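連結リストの実装手順:配列添字方式による単方向リスト

この文書では、固定長の配列の上に単方向連結リストを実装する手順を説明する。動的メモリ確保を使わないため、malloc が利用できない環境や、実行中のメモリ断片化を避けたい用途でそのまま使える。言語は C99 を前提とするが、ポインタ演算にはほとんど依存しないので、他の言語への移植も難しくない。

サンプルコードは、計測値ロガー Clusimum のイベントキュー部分から抜き出し、説明用に名前を整理したものである。

目次
1. 前提条件
2. データ構造
3. 初期化
4. ノードの確保と解放
5. 先頭への挿入
6. 途中への挿入
7. 削除
8. 走査
9. 逆順化
10. テスト
11. よくある不具合
12. 改訂履歴

1. 前提条件

C の構造体、配列、関数の基本は既知とする。コンパイラは C99 に対応していればよい。標準ライブラリからは stdint.h と stdbool.h を使用する。テストコードではこれに assert.h が加わる。

割り込みやスレッドからの同時アクセスは扱わない。同時アクセスがある場合は、各関数の呼び出し全体を呼び出し側で排他すること。関数の内部だけに排他を入れても、走査中の書き換えは防げない。

2. データ構造

ノードは値と、次のノードの添字を持つ。ポインタの代わりに添字を使う点が通常の実装との違いである。

#define POOL_SIZE 40
#define NIL 0xFF

typedef struct {
 int16_t value;
 uint8_t next;
} node_t;

typedef struct {
 node_t pool[POOL_SIZE];
 uint8_t head;
 uint8_t free_head;
} list_t;

NIL は「次がない」ことを表す番兵値である。添字として有効な範囲は 0 から POOL_SIZE - 1 までなので、POOL_SIZE が 255 以下であれば 0xFF と衝突しない。それより大きなプールが必要な場合は、next、head、free_head の型を uint16_t に変更し、NIL を 0xFFFF とする。型だけを変更して NIL を 0xFF のまま残すと、256 番目のノードが終端として扱われる。

配列の一要素が常に一つのノードに対応し、どのノードも次の一つだけを知っている。先頭の添字を失うと残りの全要素に到達できなくなるため、head の更新順序は以降のすべての操作で重要になる。

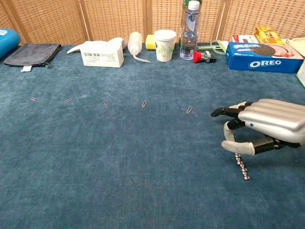 図1 クリップをつないだ鎖。各要素は隣の要素とだけつながる。

物理的な鎖と異なり、単方向リストでは逆向きにたどることができない。あるノードの直前のノードが必要な場合は、先頭から走査し直すか、走査中に直前の添字を保持しておく。第7節の削除では後者を使う。

構造体 list_t の内部には二本の鎖が同居している。一本は head から始まる使用中の鎖、もう一本は free_head から始まる空きノードの鎖である。任意の時点で、pool のすべての要素はどちらか一方の鎖にちょうど一度だけ現れる。以下、この条件を「所属条件」と呼ぶ。各関数は、開始時と終了時に所属条件が成り立つように書く。

3. 初期化

初期状態では使用中の鎖は空で、全ノードが空きの鎖に入る。

void list_init(list_t *l)
{
 for (uint8_t i = 0; i < POOL_SIZE - 1; i++) {
 l->pool[i].next = i + 1;
 }
 l->pool[POOL_SIZE - 1].next = NIL;
 l->head = NIL;
 l->free_head = 0;
}

value は初期化していない。空きノードの値を読む箇所がないので動作には影響しないが、メモリダンプを目視で確認する場合は 0 で埋めておくと読みやすい。

list_t を静的変数として宣言すると全体が 0 で初期化される。この状態は空のリストではない。head が 0 であるため先頭ノードが存在するように見え、そのノードの next も 0 なので、走査が無限ループになる。list_init は必ず呼び出すこと。

4. ノードの確保と解放

空きの鎖の先頭を取り外す処理が確保、先頭へ戻す処理が解放である。いずれも定数時間で終わる。

static uint8_t node_alloc(list_t *l)
{
 uint8_t n = l->free_head;
 if (n != NIL) {
 l->free_head = l->pool[n].next;
 l->pool[n].next = NIL;
 }
 return n;
}

static void node_free(list_t *l, uint8_t n)
{
 l->pool[n].next = l->free_head;
 l->free_head = n;
}

node_alloc は空きがないときに NIL を返す。呼び出し側は戻り値を必ず検査する。NIL をそのまま添字に使うと、配列の範囲外に書き込むことになる。

確保した直後のノードはどちらの鎖にも属していない。所属条件が一時的に崩れている区間なので、この間に関数を抜ける経路を作らない。エラー処理で途中から return する必要がある場合は、先に node_free を呼ぶ。

5. 先頭への挿入

bool list_push(list_t *l, int16_t v)
{
 uint8_t n = node_alloc(l);
 if (n == NIL) {
 return false;
 }
 l->pool[n].value = v;
 l->pool[n].next = l->head;
 l->head = n;
 return true;
}

最後の二つの代入の順序を入れ替えてはならない。head を先に n に書き換えると、次の行で next に n 自身が入り、自己ループになる。元の先頭以降のノードはどこからも参照されなくなる。

6. 途中への挿入

指定したノードの直後に挿入する関数を示す。直前への挿入には一つ前のノードが必要になるため、この API では提供しない。

bool list_insert_after(list_t *l, uint8_t pos, int16_t v)
{
 if (pos >= POOL_SIZE) {
 return false;
 }
 uint8_t n = node_alloc(l);
 if (n == NIL) {
 return false;
 }
 l->pool[n].value = v;
 l->pool[n].next = l->pool[pos].next;
 l->pool[pos].next = n;
 return true;
}

先頭の検査で NIL も同時に排除される。ただし、pos が使用中の鎖に属しているかどうかは検査していない。空きノードの添字を渡すと、空きの鎖の途中に値を持つノードが紛れ込む。デバッグビルドでは、使用中の鎖を走査して pos が含まれることを確認する関数を assert に渡しておくとよい。リリースビルドでは走査の時間が無視できないので外す。

昇順を保って挿入する場合は、次の手順をとる。

手順1 head が NIL、または v が先頭の値以下であれば list_push を呼んで終了する。
手順2 添字 p を head とする。
手順3 p の次が存在し、その値が v より小さい間、p を次へ進める。
手順4 list_insert_after に p と v を渡す。

手順3の条件は、必ず「次が存在する」を先に評価する。C の && は左から評価されるので、左辺に NIL の検査を書けば右辺の配列アクセスは安全になる。

7. 削除

値が一致する最初のノードを取り除く。

bool list_remove(list_t *l, int16_t v)
{
 uint8_t prev = NIL;
 uint8_t cur = l->head;
 while (cur != NIL) {
 if (l->pool[cur].value == v) {
 if (prev == NIL) {
 l->head = l->pool[cur].next;
 } else {
 l->pool[prev].next = l->pool[cur].next;
 }
 node_free(l, cur);
 return true;
 }
 prev = cur;
 cur = l->pool[cur].next;
 }
 return false;
}

先頭ノードの削除だけが特別扱いになる。ポインタ版では「ポインタへのポインタ」を使ってこの分岐を消す書き方が知られている。添字版でも、uint8_t 型のポインタで head または next のアドレスを保持すれば同じことができる。

uint8_t *link = &l->head;
while (*link != NIL) {
 uint8_t cur = *link;
 if (l->pool[cur].value == v) {
 *link = l->pool[cur].next;
 node_free(l, cur);
 return true;
 }
 link = &l->pool[cur].next;
}
return false;

どちらを採用してもよい。Clusimum では前者を使っている。コードレビューの際に Ferdinand Haslinger から、デバッガで prev と cur の値がそのまま添字として読めるほうが調査しやすいとの指摘があり、それに従った。

一致するノードをすべて削除する場合、node_free を呼んだ後に pool[cur].next を読んではならない。node_free がこのフィールドを空きの鎖用に書き換えている。次の添字は解放前にローカル変数へ退避しておく。

8. 走査

for (uint8_t i = l->head; i != NIL; i = l->pool[i].next) {
 handle(l->pool[i].value);
}

handle の中でリストを変更しないことが前提である。変更の可能性がある場合は、前節と同様に次の添字を退避する。それでも、handle が次のノード自体を削除した場合には対応できない。そのような用途では、走査中は削除対象に印を付けるだけにして、走査の終了後にまとめて削除する。

要素数を頻繁に参照するなら、list_t に count を追加し、挿入と削除の成功時に増減させる。走査で毎回数える方法は要素数に比例した時間がかかる。

9. 逆順化

ノードの値は動かさず、next だけを付け替える。

void list_reverse(list_t *l)
{
 uint8_t prev = NIL;
 uint8_t cur = l->head;
 while (cur != NIL) {
 uint8_t next = l->pool[cur].next;
 l->pool[cur].next = prev;
 prev = cur;
 cur = next;
 }
 l->head = prev;
}

空のリストでは while に入らず、head には NIL が入る。要素が一つのリストでは next に NIL が入るだけで、結果は元と同じになる。追加の分岐は不要である。

10. テスト

最低限、次の項目を確認する。

・初期化直後に走査しても handle が一度も呼ばれない
・POOL_SIZE 回の list_push がすべて成功し、その次の一回が false を返す
・満杯の状態で一つ削除すると、再び一回だけ挿入できる
・先頭、中間、末尾のノードをそれぞれ削除できる
・存在しない値の削除が false を返し、リストの内容が変わらない
・二回続けて逆順化すると元の並びに戻る

所属条件の検査関数を用意し、各操作の後に呼び出すと不具合の発見が早い。

bool list_check(const list_t *l)
{
 bool seen[POOL_SIZE] = { false };
 uint8_t starts[2] = { l->head, l->free_head };
 uint8_t total = 0;
 for (int k = 0; k < 2; k++) {
 uint8_t i = starts[k];
 while (i != NIL) {
 if (i >= POOL_SIZE || seen[i]) {
 return false;
 }
 seen[i] = true;
 total++;
 i = l->pool[i].next;
 }
 }
 return total == POOL_SIZE;
}

同じ添字に二度到達した時点で false を返すので、リストが循環していてもこの関数自体は必ず停止する。

乱数による操作列のテストでは、通常の配列で書いた単純な参照実装と結果を比較する。乱数の種は固定し、失敗時に表示する。Clusimum のテストでは種に 441 を使っているが、値そのものに意味はない。POOL_SIZE を 4 に縮めてビルドすると、満杯と空の境界を短い操作列で何度も通過できる。

11. よくある不具合

症状:走査が終わらない
list_init の呼び忘れ、または第5節で述べた代入順序の誤りを疑う。list_check を操作の前後に挿入し、最初に false になる箇所を特定する。

症状:空きがあるはずなのに挿入が失敗する
削除処理で node_free が呼ばれていない。使用中の鎖から外れたノードが、どちらの鎖にも属さない状態になっている。list_check では total の不一致として検出される。

症状:無関係な値が突然変わる
同じノードが二回解放されている。二重解放の後に二回確保すると同じ添字が返り、二つの要素が一つのノードを共有する。node_free の先頭で list_check 相当の検査を行うと二重解放の時点で捕捉できるが、確保直後のノードを戻す経路では所属条件が崩れているので、そのまま list_check を呼ぶことはできない。空きの鎖だけを走査し、n が含まれないことを確認する関数を別に用意する。

症状:構造体をコピーしたら片方の変更が反映されない
添字方式では、list_t を代入すると完全に独立した複製ができる。ポインタ版と異なり、ノードは共有されない。共有が目的であれば list_t のポインタを渡す。

12. 改訂履歴

第4版 第10節に list_check を追加。第11節の二重解放の項を書き直し。
第3版 NIL の値を変更する場合の注意を第2節に追加。
第2版 逆順化の節を追加。
初版 11月公開。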